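January, evening

I am at Tencombe since the first week of the month, and today I finally read the whole handling guide, all 27 pages. I should have done it before I made my first demonstrations, but they wanted us to start quickly.

The guide comes from Sastex and it is written in very correct language, so I needed the dictionary for some words. "Compliant" was one of them. It can mean soft, and it can mean that you follow the rules. On page 2 they use it with both meanings.

The rule for thin packaging is the one I copied into this notebook. Pads flat and parallel before you close. Close slowly and stop at the first contact, then a little more. Keep the bag upright. If there is a second gripper, it waits until the first one holds.

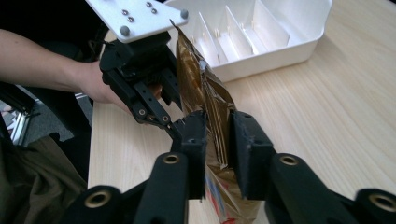
Foil bag between the pads, second gripper coming from the left.

Foil is not easy for me. When I squeeze it I hear the noise and I open my hand a little, like I would do with my own fingers at home. The guide says that a correction like this must stay in the recording and be marked as a correction. I was deleting mine. I wrote to Tavares to ask if my old ones can be recovered, and I said sorry in the same message.

There is also a rule that I don't agree with completely. We have to stop for a break after 40 recordings. I understand it is for the wrists, but I think it should count minutes, because one difficult bag takes as long as five easy ones. I will propose it politely. The target for the project is 2,000, so there is time to change it.

For paper the text is much shorter, only one paragraph. Hold it low, near the narrow end, and do not let the point press on the table. It does not say what to do if the paper has folds already. I asked the Prarnen office by mail and they answered "use judgment," so I wrote that down too.

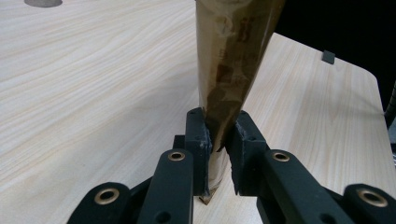
For tomorrow

Read again the part about cleaning the pads. Mark the corrections from the start. Bring the small dictionary and the gray sweater. Ask if the break rule has a reason written somewhere.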